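Paint the Walls Something Other Than White

My dentist, my bank and my sister's new apartment are now the same room. White walls, white counters, a gray floor. I painted houses in Villby for 29 years before my knees gave out, and I would like to make a case against white.

When I started, a customer would stand in front of the color cards for an hour and fight with her husband about green. By the time I quit, most people pointed at the first white on the card and asked when I could start. The last apartment block I worked on, a Burker building, had 70 units. Every one got the same off-white, hallways included.
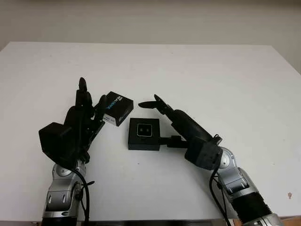 People tell me they pick white for two reasons: it looks clean, and it helps when they sell. The first is true for a week or so. White shows every fingerprint near a light switch and every scrape from a chair. On a bare white tabletop against an off-white wall, your eye goes straight to one tiny dark speck in the middle and a small brownish stain near the right edge. A tan or blue surface would have let you look past both. I have watched customers wipe the same patch of wall for months and then call me to repaint it.

The resale argument is harder to answer, and I know people with money on the line will listen to their agent. But most of my customers stayed put. I painted a living room white in 2000 for a couple who said they would be gone in two years. They were still there when I retired, still living in a room meant for a buyer.
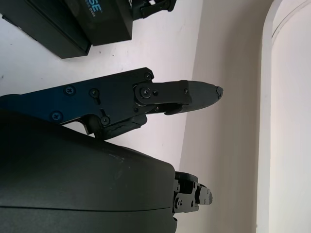

Paint is also the cheapest thing in a house to change. If a buyer hates your yellow kitchen, he can cover it in a weekend with two coats and a decent roller. He can't do that with the tile or the cabinets, and sellers seem far less nervous about those.

I'll give white its due on ceilings. It's good in a narrow hall with no window, and I wouldn't put anything else on trim in an old house. My own bathroom is white.
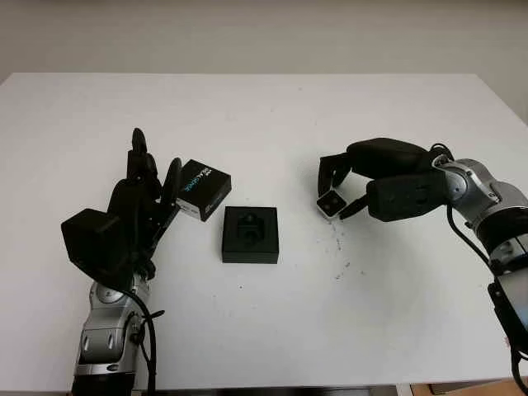
What I object to is white in every room, chosen by default. The diner at Mavromatis had dark red walls and green booths when I was young. You knew where you were the second you walked in. It was redone in November, and now it could be the waiting room at the tire shop. The food is the same and I stay half as long.

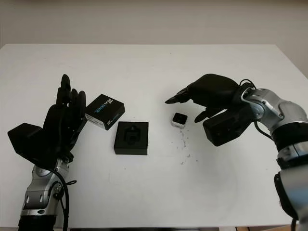 One reader of an earlier column wrote that I was being unfair to people in dark apartments. She rents on the ground floor on Pronia Street, with one window facing a brick wall, and said white paint was the only thing that made winter bearable there. She had tried a pale peach first and it went brown by four in the afternoon.

I believe her, and I have seen peach do that. Still, I would ask her to try a warm yellow on the wall across from the window and leave the other three alone. A quart should do it. If she doesn't like it, she still has the white.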